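I finished the second season of Runda last night, all in one go, which I hadn't planned. The first season had Joar Wallin's slow, grey camera work and I liked it a lot. This one is brighter and moves faster — too fast in the middle.
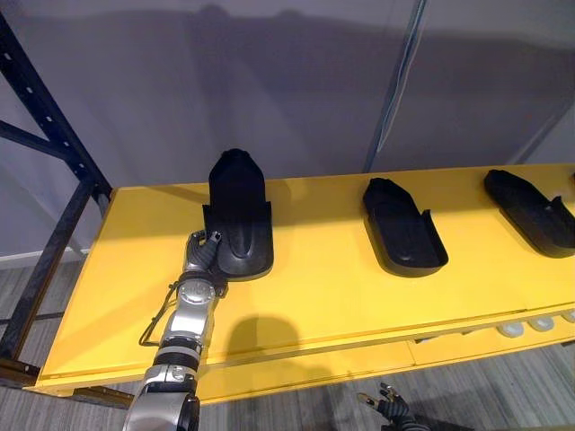
Liv Skjelbred is still the best thing in it. Her kitchen argument in episode 5 runs nearly 20 minutes and I didn't look at my phone once. The courtroom plot could have been dropped. Igor Machala's character gets a new job and then the writers forget about him.

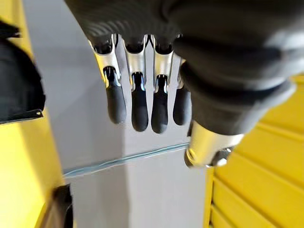

Four fingers, metal above and black at the tips.

I'll watch a third season if they make one.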